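Projektbericht: Sammlung von Demonstrationen für das zweiarmige Einsortieren von Kleinpackungen
Thu Lã, Phúc Đặng, Mihret Mersha
Betreuung: Mizanur Munasinghe
Stand: 17. April 2023

3. Datenerhebung

3.1 Aufgabe
Ziel des Teilprojekts Distodo ist ein Datensatz, mit dem eine Steuerung durch Nachahmung lernt, flache Päckchen von der Tischfläche aufzunehmen und in einen schmalen Holzkasten zu stellen. Zwei Arme stehen sich am Tisch gegenüber und werden ferngesteuert. Eine Episode beginnt mit verstreuten Päckchen und endet, sobald der Bediener beide Greifer in die Ruhelage zurückfährt. Teebeutel in Einzelverpackung wurden gewählt, weil sie leicht sind, sich verformen und aufrecht im Kasten nur wenig Halt finden.

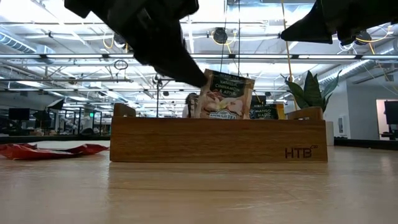
Abb. 4: Greiferfinger an einem aufrecht stehenden Päckchen (Vanilla Cinnamon & Apple), dahinter Mango Magic.

Kritisch ist das Loslassen. Öffnet der Greifer zu schnell, kippt das Päckchen nach vorn. Die Bediener wurden daher angewiesen, die Finger erst zu spreizen und danach senkrecht abzuheben. In den Aufnahmen aus dem März fehlt diese Vorgabe noch; sie wurden getrennt abgelegt.

3.2 Ablauf und Umfang
Insgesamt liegen 1431 Episoden vor, davon 595 mit Übergabe zwischen den Armen. Vier Personen haben abwechselnd bedient. Die Startlage der Päckchen wurde vor jeder Episode von Hand verändert, der Kasten dagegen nur zwischen den Blöcken. Gespeichert werden Gelenkwinkel, Greiferöffnung und die Kamerabilder mit gemeinsamem Zeitstempel. Die Prüfung der Zeitstempel übernahm ein Skript von Trí Tôn.
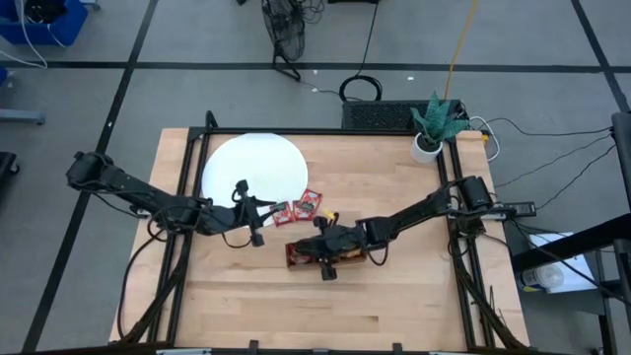 Warum werden misslungene Griffe nicht gelöscht?
Sie bleiben im Datensatz, sofern der Bediener den Fehler in derselben Episode korrigiert. Solche Abschnitte zeigen dem Modell, wie es aus einer ungünstigen Lage zurückfindet. Abgebrochene Episoden erhalten eine eigene Markierung und gehen nicht in das Training ein.

3.3 Variation der Startlagen
In den ersten Blöcken lagen die Päckchen überwiegend in Reihen. Ein Zwischenmodell griff daraufhin auch bei ungeordneten Lagen an der Stelle, an der das nächste Päckchen der Reihe zu erwarten gewesen wäre. Ab Block sechs wurden die Päckchen lose gestreut und die Farben gemischt - der Anteil geordneter Lagen ging dadurch deutlich zurück.
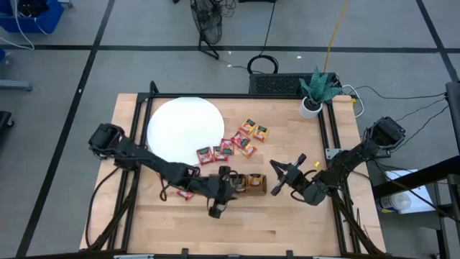 Abb. 5: Lose gestreute Päckchen mit roten und orange-gelben Päckchen, zwei gelbe im Kasten.

Offen ist der Fall, dass ein Päckchen unter einem der Arme liegt. Die Bediener lösen ihn unterschiedlich: Zwei fahren den Arm zunächst zurück, die anderen greifen mit dem gegenüberliegenden Arm. Für das Training ist diese Uneinheitlichkeit ungünstig. Eine feste Regel wird vor dem nächsten Block mit der Betreuung abgestimmt und in die Bedienanleitung aufgenommen.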